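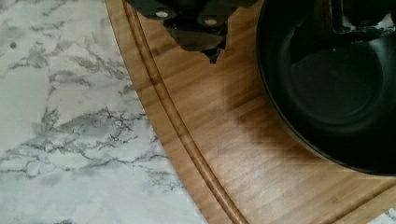 Roxana Huamán thinks cooking for one is harder than cooking for ten, and she told me so in an email after my last post, the one about freezing rice. With ten people, she wrote, somebody will always finish the potatoes. On your own you are the somebody, and by the third night you hate potatoes and you're a little mad at yourself too.

I read that out loud to Wilmer Ríos when I finally got him on the phone, and he laughed so hard he had to put me down for a second. Wilmer teaches an evening class in Flarnville called Dinner for One, which runs for a few weeks every fall, and I'd been trying to talk to him since May. He was a school cook for most of his working life. Then his kids moved out, his marriage ended, and he found himself making chili in a pot you could bathe a dog in.

"I only knew big," he said. "I'd buy the big onions, the big bag of carrots. I'd come home and cook like a bell was about to ring. Then I'd eat it for nine days and have cereal on the tenth because I couldn't look at it."

So how did he get out of that? Slowly, and with a lot of bad dinners (his words!). The first thing he changed was the pan. He bought a small skillet at Gekel, the discount place out by the highway, and made a rule that dinner had to fit in it. If it didn't fit, it was lunch tomorrow, and if it didn't fit in lunch either, he'd bought too much.

I told him I weigh my pasta, 100 grams, every single time, and I was kind of hoping for a gold star. I did not get one.

"Some nights you're hungry and some nights you aren't," he said. "Weigh it if you like weighing. I look at the bowl I'm going to eat from and I fill it with dry pasta a third of the way, and if I had a bad day I go a bit past that."

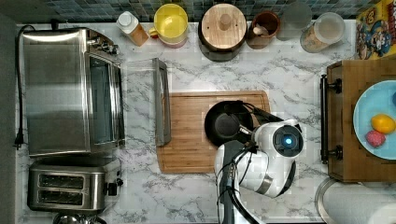

The class itself sounds like a lot of fun, and also a little bit like group therapy. People come in after a divorce, or with a first apartment, or when a husband has gone into a care home and the kitchen suddenly feels enormous. Wilmer doesn't ask. He puts everybody on eggs the first night, then they move on to one pork chop, one piece of fish, one baked potato with something good on it. Soup comes near the end, because by then they trust him enough to make only 2 bowls of it.

"People get upset about the soup," he said. "They'll say, but my mother's recipe starts with a whole chicken. Fine, make it with a thigh. Your mother had six kids."

Eusebio Rivadeneyra took the class last year and gave me permission to quote him, so here goes. He'd been living on takeout from the same Villca Street noodle counter, to the point where they started his order when they saw his coat. "I still go," he told me. "I like them. But I can make a pretty good fish now, and I never thought I'd be the kind of man who buys one fish."

Buying one fish, by the way, is its own problem. Wilmer got very worked up about this and I was with him all the way. Everything in the store is sold to a family of four. Celery! Who is eating all that celery? He sends his students to the meat counter and makes them practice asking for a single chop out loud in class, because apparently people feel embarrassed about it and end up with the family pack.

I do that. I've stood there and said "four, please" as if there were three other people waiting in the car.

His other fix is to shop twice a week and carry a basket, never a cart. He told me he hasn't pushed a cart in years and his arm tells him when to stop. Herbs he splits with a neighbor, a bunch of cilantro cut in half over the fence. Bread he slices and freezes on the day he buys it, and he's strict about that one.

"The bread goes in the freezer before you take your shoes off," he said. "You tell yourself you'll do it after supper and then it's Tuesday's bread forever."
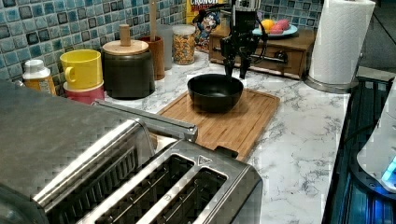
Sitting down to eat it

We'd been talking almost an hour before he got to the part he says he cares about most, and it has nothing to do with cooking. It's where you eat. He used to have his dinner standing up, straight out of the pan, with the radio going, and for a long time he saw nothing wrong with it. Then his daughter came by early one evening and caught him.

"She didn't say a word. She got two plates down and put one in front of me," he said. "I was ashamed, which is silly. But I've used a plate ever since."

He doesn't go in for candles or cloth napkins. A plate, a fork, a chair, and something to drink that you poured into a glass. Some of his students read at the table, some watch the ball game, and one woman calls her sister in another state and they eat together on speaker, chewing and all. I love that so much. I tried it with my cousin Kevin Pacheco last week and we mostly argued about mustard, but it was the nicest dinner I'd had in a while.

I asked if he ever misses cooking big. There was a long pause and I thought I'd lost the line.

"Every Thanksgiving," he said. "I miss the noise. A big kitchen is very loud, you know, and you're tired, and you're important for a couple of hours. One pork chop doesn't make you important." Then he said he still makes the giant chili once every winter – same pot – and hands it out to anyone on his street with a container.

He's been writing his small recipes down, too. They go out in a little email letter called Pradadow, and he wouldn't explain the name to me no matter how I asked. It has 1,161 readers, which surprises him every time he looks. Most of them write back. They mainly want to know about rice.

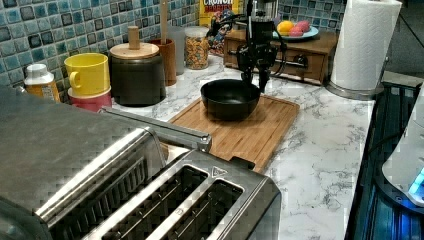

So what should a person cook on the first night alone in a new place? Eggs, he told me, scrambled slow with butter, and toast if you've got bread, and you should eat it before you unpack anything else.

He had to go after that because he had a potato in the oven. I asked him what was going on it and he said sour cream and leftover chili, and that he'd send me the recipe for the small version if I promised not to double it. It came through that same night. It uses one can of beans and half an onion, and at the bottom he'd typed that the other half goes in tomorrow's eggs.

I'll put the recipe up next week once I've made it myself. Roxana, I'm sending it to you first.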